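Unit 6. Can it do the washing up yet?
Robots and Everyday Work, course notes. Ayanda Mabaso

Read these before the afternoon session. Bring the Mastemero brochure from last time, with your underlining.

1. Where we left off

Last unit we looked at claims made for home robots. The Gremeo pitch says its machine "handles the kitchen." I asked you to write down what that sentence promises, and most of you wrote down the sink. Fair enough. But a sink job has a dozen small jobs inside it: find the glass, pick it up without cracking it, turn it, hold the sponge, press hard enough, rinse, put it in the rack the right way up. A machine that does four of those is still a machine you have to stand next to.

For this unit we use a lab bench in place of a kitchen. Glassware cleanup is a chore by any sensible meaning of the word. It is dull and fiddly, it comes back every day, and people who do it well are rarely thanked. 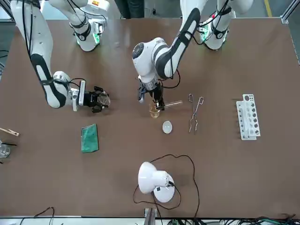 Fig. 6.1. Two arms at the bench: petri dish in one gripper, test tube in the other.

2. What counts as doing it

Iman Ouazzani's reading for this week proposes a test I like. Hand the job over, leave the room, come back at the end of the shift. If you have to fix anything, the job wasn't done. She is strict about this and I think she is right to be. A new hire who washed 26 tubes and broke the 27th would be told to slow down. A robot with the same record gets a press release.

Keep three questions apart when you read a claim. Can the arm reach and hold the thing? Can it finish the whole task? Can it do that all week, with someone else's mess? Nearly every short clip answers the first and lets you assume the other two.

Holding glass is hard, and I don't want to be unfair about it. Clear objects are a known headache for machine vision – the camera gets the table behind as much as the glass in front. Grip too lightly and it slips, too hard and you are sweeping up. People manage this half asleep.

3. The layout problem

Look at how much depends on where things are put. A rack, tongs, a sponge and a beaker on a plain brown surface is a kind setup. Nothing is stacked.
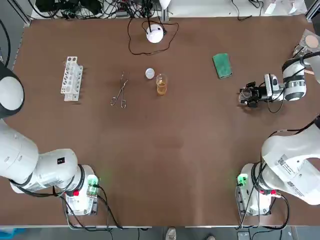
Now think of a real sink at the end of the day, with bowls inside bowls and a fork under all of it. Pusard's own leaflet reports 1173 completed pickups, which sounds like a lot until you read that the items were spaced out by hand each time. Somebody did the tidying. The leaflet doesn't cost their time, and I would like to see that number.

The shop-floor version is the Jansen trial. The cell ran 156 cycles between stops, and each stop meant a person walking over. For a fixed part in a fixed tray, that may well pay. For mixed glassware I doubt it, and I have yet to read anything that would change my mind.
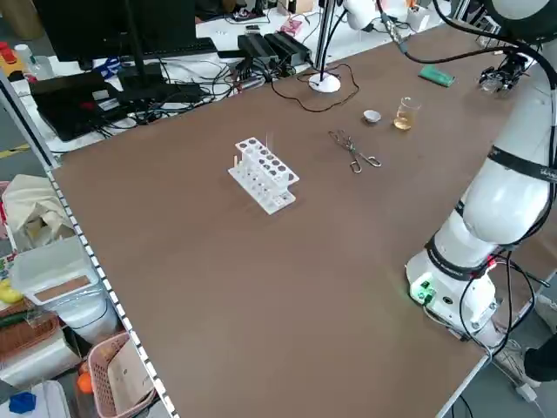
Fig. 6.2. The bench from the side, with rack, tongs, crucible dish and beaker.

4. For discussion

Pick one chore you did this morning. Write out every step, including the ones you didn't notice doing. Mark the steps where you used touch more than sight.

Then decide which steps you would hand over today, at what price, and who would be on call when it goes wrong. "It will get better" is not an answer. It might – dishwashers did – but a dishwasher gets by without picking anything up.

5. Reading and written work

Ouazzani, chapter 4, all of it. Gremeo brochure, the back page only (small print).

Short paper due in June, 3000 words at most. Take one published claim and say which of the three questions in section 2 it answers. Papers that only summarize the brochure will be handed back.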